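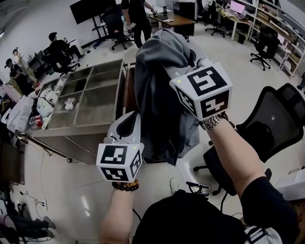 Gray fabric.

Kiri had never won anything in her life, so when the letter came from the Prevendale Harvest Fair she read it twice standing up and once more sitting on the back step with her boots off. Her pumpkin was in the final!

"It's a pumpkin," said Atif from next door, leaning over the fence.

"It's a Wihongi Blue," said Kiri, "and it weighs 272 pounds, and you're helping me lift it."

They tried it that evening. They tried it with a blanket, then with two planks, then with Atif's brother-in-law's hand truck, which bent. The pumpkin sat in its straw, enormous and calm, the most wonderful color you ever saw – like the sky just before rain – and Kiri loved it so much she could hardly be cross.

By nine o'clock half the street had come out. Mereana Trevaskis brought a flashlight and a plate of cheese scones. Her idea was to roll it.

"Roll it?" said Kiri. "Down Harko Hill?"

"Slowly," said Mereana.

So they wrapped it in every old quilt they could find and tied it up with clothesline, and they went down the hill with four people in front walking backward and the rest hanging on behind. It took them an hour and a half to go 200 yards. Dogs barked. Somebody's grandfather came out in his slippers and shouted directions, all of them excellent, and at the bottom the pumpkin rolled up the ramp of the bakery van as sweetly as a ball into a pocket.

Kiri rode in the back with it, one arm over the top, smelling bread and straw the whole way to Prevendale.

It came second. The winner was a huge orange thing from across the river, and Kiri shook the grower's hand and asked him fifteen questions about his soil. He was delighted. He answered every one and gave her six seeds in an envelope.

"Second!" she yelled, when the van pulled back into the street and all the porch lights came on. "We got second!"

Atif was already clearing a space by the fence for next year's straw.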